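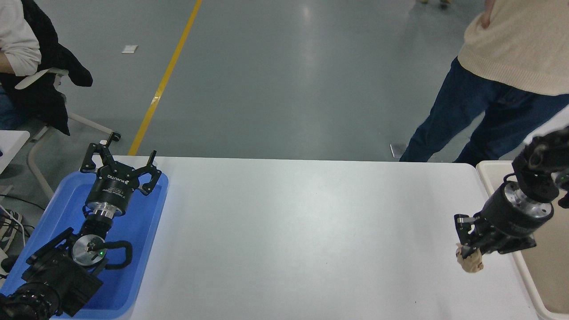 Blau links, beige rechts, dazwischen sehr viel weißer Tisch.

1/14 Kleiner Thread über Tabletts. Wer mir wegen der Brotrezepte folgt: tut mir leid, es geht um Ablageflächen und ein bisschen um Fußboden.

2/14 Vor dem Umzug nach Ollow hatten wir einen Tisch, auf dem alles lag. Klebeband, Post, halbe Äpfel, ein Ladekabel für ein Gerät, das es seit Jahren nicht mehr gab. Wenn jemand etwas suchte, wurde der Haufen einmal gewendet, wie Kompost.

3/14 Im Februar dann der Beschluss: neuer Tisch, weiß, und es gibt Tabletts. Links steht, was noch drankommt. Rechts, was dran war. Ich habe dafür eine Besprechung von zwei Stunden geleitet und bin bis heute stolz auf das Protokoll.

4/14 Der Tisch kam von Melnyk. Weiß hatte ich mir gewünscht, weil es ordentlich aussieht. Auf Weiß sieht man allerdings auch jeden Krümel, den man selbst gemacht hat, und zwar vom anderen Ende der Halle aus.

5/14 Tabletts: Artikel 1021 bei Eraro. Bestellt hatte ich zwei blaue. Geliefert wurden ein blaues und ein beiges, auf dem Lieferschein stand »Farbe sortiert«. Ich habe eine freundliche Mail geschrieben. Die Antwort lautete, die Farben seien sortiert.

6/14 Also haben wir das zum System erklärt. Blau = offen, Beige = erledigt. Neue Leute nicken bei der Einweisung und fragen, wie wir auf die Farben gekommen sind. Ich sage dann was mit Kontrast.

7/14 Das Problem mit Beige = erledigt seht ihr rechts im Bild. Da ist etwas Kleines, Zerknautschtes, ebenfalls beige, knapp über dem Tisch. Im Team laufen dazu zwei Deutungen: Stück Brot oder Spielzeug.

8/14 Ich habe das Foto so stark vergrößert, wie es mein Telefon zulässt, und neige nachmittags zu Brot. Vormittags eher zu Spielzeug. Das kann mit dem Mittagessen zusammenhängen.

9/14 Für beide Fälle gibt es im Protokoll keine Regel. Lebensmittel gehören nicht auf den Tisch, Spielzeug kommt nicht vor. Ein Antrag auf ein drittes Tablett (»Sonstiges«) liegt vor. Ich bin dagegen. Ein Tablett für Sonstiges ist der alte Tisch mit Rand.

10/14 Apropos Rand: Der ist das Beste an der ganzen Anschaffung. Beim beigen ist er hochgezogen, und was einmal drin ist, rollt nicht mehr auf den Boden. Ich habe früher einen erheblichen Teil meiner Arbeitszeit unter Möbeln verbracht.

11/14 Zum Boden. Graugrün, Epoxid, glänzt wie frisch lackiert. Den hat eine Firma aus Plinstead gemacht, und seither sagen alle Besucher »schöner Boden«, bevor sie irgendetwas anderes sagen. Zum Tablettsystem hat sich noch kein Besucher geäußert.

12/14 Die gelbe Linie war schon Thema in drei Mails. Sie läuft schräg auf den Tisch zu und endet für das Auge genau an der Hinterkante. Seitdem möchte ich den Tisch schräg stellen, damit er zur Linie passt. Abgelehnt. Ich soll die Linie bitte ignorieren. Ich ignoriere sie jeden Morgen.

13/14 Und ja, ich habe es auch gesehen: Links von der Linie liegt ein weißer Papierschnipsel auf dem Boden. Weiter hinten, bei den Beinen der Person im cremefarbenen Strickpulli, noch ein weißes Kärtchen. Zwei Tabletts in zwei Farben, und das Papier nimmt den Boden.

14/14 Die Hand an der Hüfte deute ich als Zustimmung zum Tablettsystem. Gegendarstellungen bitte schriftlich, ins blaue.

Nachtrag, weil gefragt wurde: Die Tabletts gehen feucht abwischen, Spülmaschine habe ich nicht probiert. Unsere in der Teeküche ist für Tassen gedacht und dabei schon beleidigt.

Nachtrag 2: Nein, ich verkaufe das Protokoll nicht. Wer es lesen will, bekommt es als PDF. Es hat einen Anhang zum Thema Klebeband, der ist aber noch im Entwurf.

Nachtrag 3: Die Umfrage steht jetzt gleichauf zwischen Brot und Spielzeug. Eine Stimme für »Schwamm« habe ich unter Sonstiges verbucht und mich dann über mich selbst geärgert. Brotrezept kommt morgen, Roggen, mit Sauerteig.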